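Keeping the Cloka Airworthy: Bogdan Voicu on the Radar Altimeter Retrofit

Friday, June 3, 2022
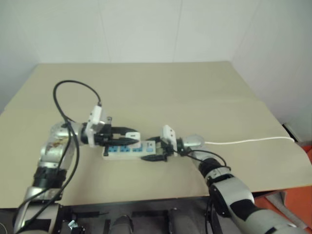
Bogdan Voicu has managed the avionics retrofit on the Cloka light transport since the contract was signed in November. The work covers the radar altimeter, its two antennas, and the wiring between them. Installation is done at the Trosdale depot, and the first aircraft went back to its squadron this spring.

The original altimeter was an analog unit with a single output. "It gave you a height and a warning flag," Voicu says. "The autopilot took the same signal through a converter box, and the converter box was where most of the faults came from." The replacement puts its data straight onto the aircraft bus, so the converter has been removed. Wiring changes account for most of the labor. Each aircraft gets 69 new cable assemblies, made up and tested at Ormsby before they are shipped.

Asked why the antennas had to be replaced as well, Voicu points to cable loss. The old coaxial runs had been repaired so many times that no two aircraft measured the same. "You calibrate the altimeter for the length of the cable. If the cable has three splices in it, you are calibrating for a guess." New antennas were fitted in the existing belly cutouts with an adapter plate, which avoided a structural change and the stress analysis that goes with one.

The schedule was set at 477 labor hours per aircraft. The first one exceeded it. Voicu puts the overrun down to corrosion under the cabin floor, found when the panels came up and outside the scope of the contract. It was handled as a separate work order. "We opened the floor, so we owned the problem. The customer agreed to that in a day. The paperwork took five weeks."

Flight testing was flown from Vanda over water, flat ground and forest. Forest gave the most trouble. With leaves on the trees the altimeter tracked the canopy, and with bare branches it sometimes dropped through to the ground and came back. The filter settings were changed twice. Voicu describes the present setting as a compromise that favors the lower reading. "Pilots will accept a height that is a little short. They will not accept one that jumps."

The test aircraft logged 1,526 landings' worth of approach data, most of it taken from low passes, and the recordings are now used to check each software release on the bench. A release that changes any recorded approach by more than the allowed margin goes back to the supplier.

Training for maintenance crews runs four days. Two of those are spent on connectors. Voicu would have preferred three. "The box itself either passes its own test or you swap it. A badly seated connector passes on the ground and fails at 9,000 feet, when everything is cold."

Spares were bought for the full fleet at the start, including the adapter plates, which have a long lead time. The old altimeters are being kept at Trosdale until the last aircraft is converted. After that they will be stripped for parts for the ground trainers, which still use the analog unit and are not funded for replacement.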